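Last updated: 3/22/22

Print this page | E-mail this to a friend

"We lost the first map in our heads": Sebastião Coutinho on coaching Pelach

Sebastião Coutinho is eating when he picks up. Rice, he says, from yesterday. He has a scrim block starting soon and he'd like to get through this before the other team joins the lobby, so we go fast.

Coutinho coaches Pelach, the team that came out of the open bracket of the Brusaveo Cup and finished second. Second after a five-map final that ended past one in the morning his time. He has watched it back once. Didn't finish.

"I got to map four and closed it," he says. "I know what happens in map five. I was there."

What happens in map five, for anyone who missed it: Pelach have the lead, Pelach have the better fights, Pelach walk into the river with no vision and lose everybody in the space of a few seconds. Zomell end it off that one fight. No base race, no drama. Just over.

"People say throw. Fine, it's a throw. But the call was right. We made the call 14 seconds late and then it was the wrong call. I can't be angry at a kid for making a right call late. I can be annoyed."

Is he annoyed?

"Very."

He started out as a player, support, never a good one by his own account. Peaked in the top 330 on the ladder one summer and thought that meant something. Two trials, no contract. Then a friend needed someone to sit behind his team and write down when the other side used their cooldowns, and Coutinho said yes because it was warm in the room and there was coffee. He has been sitting behind teams ever since.

Pelach hired him in July. The roster was already picked, the practice schedule was a mess and nobody had agreed on who shotcalls. He spent the first week not talking about the game at all.

"We talked about sleep. We talked about who eats when. They thought I was a crazy person. Nogueira told me later he was looking for a new team that week, he had messages open."

Nogueira, the jungler, stayed. He is the reason most people have heard of Pelach, and he's the reason Coutinho's phone keeps going off during our call. There's interest. Coutinho won't say from who. He says the word "interest" like it tastes bad.

"He's under contract. I'll say that part. After that it's not me you should call."

So what is it about Nogueira? Coutinho thinks for a while here, longest pause of the whole interveiw.

"He's boring. I mean it nice. He takes the same path into the same camp and he does it 100 times in practice and the hundredth time is the same as the first. And then in the match he sees one thing and he breaks the path. You have to have a path to break it. The young ones want to go straight to the breaking."
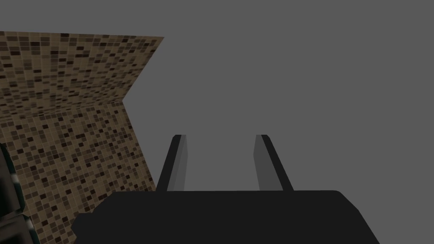
The gripper, fingers up. Computer rendering.

The run itself was strange. Pelach dropped their opening map of the tournament to a team that didn't make it out of the day. Coutinho doesn't blame draft.

"We lost the first map in our heads. They were reading chat between games. I don't take phones, I'm not a school. But after that map they gave me the phones. I didn't ask. All of them on the desk, in a pile."

From there they won 3 straight series. The semifinal was the good one, the one to go find if you only watch one. Down early, two inhibitors open, and the bot lane buys time with a flank that by rights shouldn't have worked. I ask whether that was planned and he laughs for the first time.

"No. God no. I had my hands on my head. If I could have muted them I'd have muted them. Then it works and everyone says, great prep from the coach."

He took the credit?

"Of course I took it. You take it when it's there."

We get on to format, which he has opinions about. He doesn't like the single-map early rounds. Never has. Thinks a best-of-one tells you who had a good breakfast. He does like that the Cup keeps its open bracket, and he gets a bit sharp when I mention the talk of closing it up and going invite only next season.

"Then we don't exist. Simple. Pelach doesn't get an invite, who are we? Zomell gets an invite because Zomell always gets an invite, and good for them, they're the best team. But they had to beat someone in that final and it was better for them that it was us and not the same four logos again. I'd say that if I was their coach too. Maybe I'd say it quieter."

On Zomell he's generous. Calls their mid laner the most patient player in the region. Says their coaching staff out-drafted him in map two and he knew it by the third ban. He had a plan for a different side selection, they'd scouted it, and he had a half minute to come up with something else.

"What I came up with was bad. You could see it was bad. My own players looked at me."

Money comes up, briefly. The second place prize covers the practice space through the spring and not much else. Two of the five still study. One works mornings. He'd like a full-time analyst, he'd like a second room so the kitchen isn't also where they review, he'd like chairs that match. He isn't holding out for any of it.

What changes now? Less than you'd think. Same five for the moment, same start time. He wants to work on the middle of the game, the stretch where Pelach are ahead and don't know what to do with their hands. He's cut the scrim block shorter and put the review before it instead of after, when they're tired and agree with everything he says.

"If they agree with me I know they're asleep. I want one to argue. Usually it's the top laner. He argues about things he wasn't even alive for on the map."

Does second place hurt less yet?

"A little. My mother said second is very good. She asked how many teams. I told her and she said, that's very good, why are you making that face." He's chewing again. "So I try not to make the face."

Somebody says something behind him, in Portuguese, and he says something back. The other team's in the lobby. They're early. He says that's rude, and hangs up.

Print this page | E-mail this to a friend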